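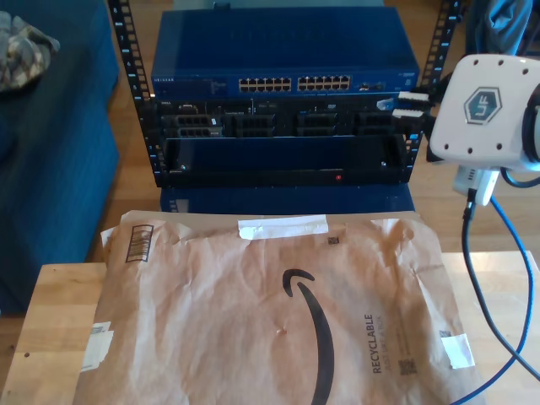

Parcels and Returns Assistant (casual), Flingate

Things arrive at Flingate. They arrive in paper mailers, in boxes, and in boxes that turn out to hold one very small cable and a great deal of air. For years the system for dealing with them has been to put them on the nearest flat surface and hope. We'd now like to pay a person.

The job is 20 hours a week at our Ivbridge office, mornings preferred, as the courier has never once come after lunch. You'll share a room with the network gear. It hums. Some people find it soothing and the rest bring headphones.

What you'll be doing:

Opening the mail, checking what's inside against the order, and finding whoever ordered it (they will have forgotten).
Scanning labels before the envelope gets torn through the barcode. We are all guilty of this.
Packing and posting returns to Brosterdale, where our other store room is.
Sorting the packaging. If it says recyclable, it goes in the paper bin, with the tape and stickers peeled off where they'll peel.
Keeping the benches clear enough that the IT people can get at the rack without moving a parcel first.

You'll need legible handwriting, a reasonable memory for names and the patience to ring a supplier twice. We get through 100 parcels in an ordinary week and rather more in December, when the whole office discovers online shopping and uses the work address. Experience in a mailroom or warehouse is handy but we'll teach you the rest. No lifting beyond what a sensible adult would call heavy.

The contract runs to the end of the financial year, with a good chance of renewal. Two referees, please, at least one of whom has seen you work.

Send a resume and a short letter to Sunil Mondal, Office Services, Flingate, Nanayakkara Building, Ivbridge. Email is fine. Please don't post it in a padded bag.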